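I've Written a Press Release About Desk Drawers, and I'm Not Sorry

For release: August, any time after breakfast

Hello, editors, bloggers and people who look after the "what's on" page! I'm Khanyisile Lekota and I run Kater, a small shop and workroom where we help people sort out the small stuff. I don't do lofts and I don't do garages. I do the pens, the creams, the half-used sticky notes and the drawer you have to shove with your hip to close.

This month we're launching Jultent, our first proper desk-tidying course, and I'd love it if you told your readers.
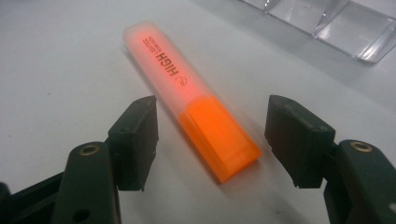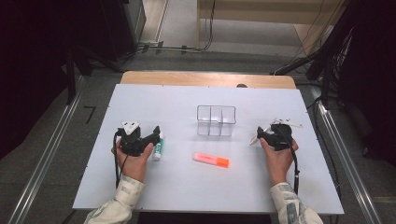

An orange highlighter at the table, close up and then with a clear divided box and a small white tube with a green label. Pictures free to use with a credit to Kater.

So, what is Jultent? It's five evening sessions, each one starting at 6.30, and you bring a bag of whatever lives on or in your desk. You tip it out, you sort it, you put it back in a way that makes sense to you, and you go home with homework (small homework, I promise). There are 19 places on this first run. We could squeeze more in, but I've been on courses where you spend the evening with somebody's elbow in your ribs and I didn't enjoy them.

I started Kater after six years of working in offices where the stationery cupboard was a sort of weather system. You'd go in for a stapler and come out with treasury tags. I kept tidying it, people kept thanking me, and eventually my friend Ulla Magnusson asked if I'd come and do her kitchen table, which she was using as a desk, a dining table and a place to repot things. It took us three hours and two pots of tea. She now teaches the second Jultent session, all about sharing a table with other people's clutter, and she is much stricter than I am.

The part I want to talk about most is the clear box. I love a clear box with compartments! A tin is prettier, and a nice lidded basket hides a multitude of sins, but with a see-through box you can spot your highlighter from the other side of the room and you don't buy another one. When I did my own desk before writing the course, I had 216 pens, pencils and markers. Plenty of them had given up years ago. I counted them out loud and my neighbour knocked to see if I was all right.

Highlighters get a whole chunk of session one to themselves, by the way. They're the things people feel guilty about throwing out, so they go back in the drawer dried up and get picked out again the next time somebody's in a hurry. We test every one on scrap paper. If it squeaks and leaves nothing behind, it goes. If it works, cap on properly till it clicks, and into its own compartment with its own kind. Orange, pink, whatever you like, I'm not fussy about colour order, though Iason Katsaros (he teaches session four, on paper and post) very much is and will tell you so.

Then there are the little tubes. Hand cream, lip balm, glue, that sample somebody gave you at a trade fair. Desks are full of them and they roll about and leak on things. My advice is to stand them up if they'll stand, keep them away from the paper, and be firm about how many you need within reach. One hand cream is plenty. I say this as a woman who had four.

We work on a plain white surface when we sort, and I'd recommend it to anybody trying this at home. A board, a tray, even an old sheet will do. Small things show up so much better, and when you've finished you can see straight away what's still waiting for a decision. Put out a few bits at a time as well. If you tip the whole drawer out in one go you'll want a lie down.

Here's how the course runs:

Session one: pens, markers and the great squeak test
Session two: sharing a table, with Ulla
Session three: tubes, tins and bits with no name
Session four: paper and post, with Iason
Session five: putting it all back, then cake

"I came along to the trial evening expecting to be told off," says Washington Fontes, who kindly let us loose on his desk drawer in the spring. "I found 3 calculators and a birthday card I'd never posted. I've still got the drawer tidy, mostly, and I did send the card."

Thank you, Washington. I hope she liked it.

You don't need to buy anything to come. We'll have dividers and clear boxes to borrow on the night, and if you want to take one home there'll be a few for sale at the back, but an old ice cube tray works nicely for paper clips and I'll happily say so in front of the till. Please do bring a pencil, and something to carry your rubbish home in. Tea and squash are on us.

If you write for a local paper or a newsletter and fancy sitting in on session one, we're keeping a chair for you. Bring your own desk clutter, I insist. I'm also glad to chat on the phone about drawers for as long as you can stand it, and I can write you a short tips piece if you've got a gap to fill.

Places can be booked at the counter or by phoning the shop in the mornings. Ask for Mei Kapoor, who looks after bookings and all press queries, and who would like me to add that the workroom is up one flight of stairs, so do let her know beforehand if that's tricky and she'll set you up in the downstairs room.

Ends

Press contact: Mei Kapoor, Kater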